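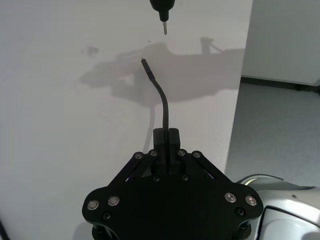

FOR IMMEDIATE RELEASE

Kioko Patterns Drops the Word "Authentic" From Its Costume Line and Asks Other Makers to Show Their Sources

SKANDEVSIDE – Kioko Patterns, a small publisher of sewing patterns for historical costume, will stop using the words "authentic," "period accurate" and "museum quality" on its envelopes, its website and its instruction booklets. The change takes effect in January with the release of the Hatgate Bodice, a front-buttoning day bodice in the style of the early 1880s.

The company says it made the decision after going back through its own files and finding that it could not back up a good deal of what it had printed.

"We had a skirt on sale for years as 'taken from an original,'" a company spokesperson said. "When we pulled the folder, the original was a fashion plate. A fashion plate is a drawing meant to sell magazines. It has no seams in it. Somebody here made up the seams, and they were decent seams, but we should have told people that."

Kioko then bought and read 22 costume patterns from across the trade, its own included, that made some kind of claim about history on the front of the envelope. Two of them said which garment, book or drafting system the pattern came from. The rest offered a decade, a mood, or nothing. The company is not publishing the names of the other makers. It says the sample was small, that it picked the patterns itself, and that readers should treat the result as one pattern house's reading and no more than that.

The new Hatgate Bodice comes with a source page at the front of the booklet. The page says that the back and side-back pieces were drafted from measurements of a worn brown wool bodice in the company's own study collection, bought in a house clearance with no paperwork. The sleeve was drafted from a period tailoring method because one of the original sleeves had been recut and the other was missing below the elbow. The collar is a guess, and the page says so in those words.

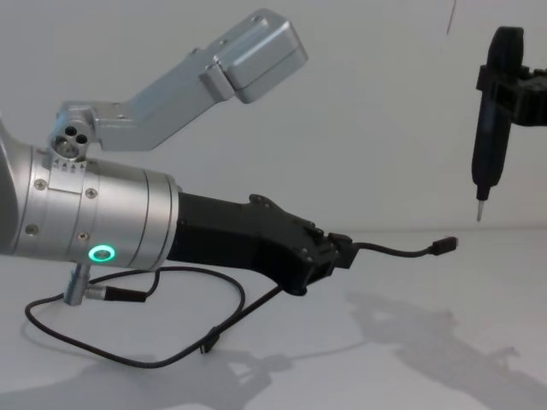

Buyers will also find a plain statement on sizing. The wool bodice would fit a person with a 22-inch waist over a corset, and every other size in the pattern is modern grading work. Kioko points out that grading changes where the darts land and how the back seams curve, so a graded pattern is already some distance from any single old garment. The company does not think this is a problem for people who want a good-looking bodice that lets them lift their arms. It does think it is a problem for the word "authentic."

The release is also a reply of sorts to the past few seasons of costume selling, in which the company sees a lot of confident language and not much underneath it. Kioko is doubtful about several claims that have become common, and it lists them in the booklet's opening notes:

That a garment is more correct if it is sewn entirely by hand. Many homes and nearly all dressmaking shops of the 1880s had a sewing machine, and the long seams of the brown wool bodice are machine stitched.

That cotton twill "behaves just like" the wools of the time. It may be cheaper and easier to find, and it presses well, but it does not shrink and ease over a sleeve cap in the same way. The booklet explains how to take some fullness out of the cap if cotton is used.

That flat lining can be skipped by beginners. The test sewers who skipped it sent back bodices with drag lines from the bust to the side seam. The pattern will not stop anyone from skipping it, but the instructions will not call it optional either.

That a costume can be finished in a weekend. Kioko has printed this on its own envelopes and is sorry. The Hatgate Bodice has buttonholes down the full center front, and the instructions suggest working them on a day when nothing else is due.

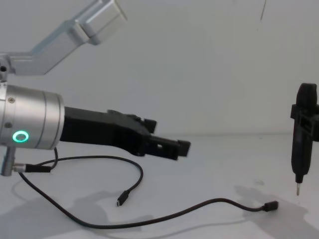
Before going to print, the pattern was sent out for testing by home sewers, who returned 238 written comments. The spokesperson said the comments were useful and not always kind. Several testers found the side-back seam hard to match at the waist, and the notches there have been redrawn. One tester objected to the source page itself, calling it a lot of reading for someone who just wanted to go to a tea. The company kept the page but moved it so that the cutting layout can be opened flat without it.

Kioko does not expect the change to help sales, and the spokesperson was cool on the idea that it would build trust. "Every company that wants trust says it is being open. We would sooner people read the page and decide whether they believe us. If they have a better bodice in a trunk somewhere and it proves us wrong about the collar, we would like to see it."

The first printing is 800 copies on tissue-weight paper. There will be no downloadable version at launch, as the company was not satisfied with how the back pieces lined up when home printers scaled the pages. It will look at the question again once it has found a layout that does not put a page join through the side-back curve.

Older Kioko patterns will stay on sale while the remaining envelopes last. A correction slip will be added to each one, and the text of the slips will be posted on the website so that people who already own the patterns can read them. The skirt mentioned above will be renamed the Sindau Skirt, and its slip will state that the outside view follows a printed plate and that the inside is modern work. The waistband instructions have also been corrected, since the old ones left the placket on the wrong side of the overlap. 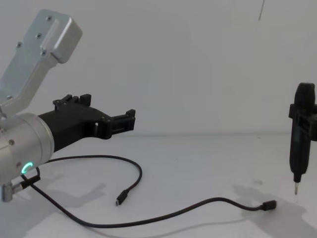 Silver arm with a black gripper attached.

Costume groups and sewing teachers who want to use the source page as a model for their own handouts may copy its headings without asking. Kioko requests only that the heading "What we guessed" be kept, even if there is nothing to put under it, and says it would be surprised to see that space left blank.

About Kioko Patterns

Kioko Patterns drafts and prints sewing patterns for women's and men's clothing in nineteenth-century styles. The company is based in Skandevside. Its patterns are sold by mail and through fabric stores.

Fabric stores wishing to stock the Hatgate Bodice, and writers wishing to see the source page before release, may contact the Kioko Patterns office in Skandevside. Review copies are limited, and the company asks reviewers to sew the pattern before writing about it.

###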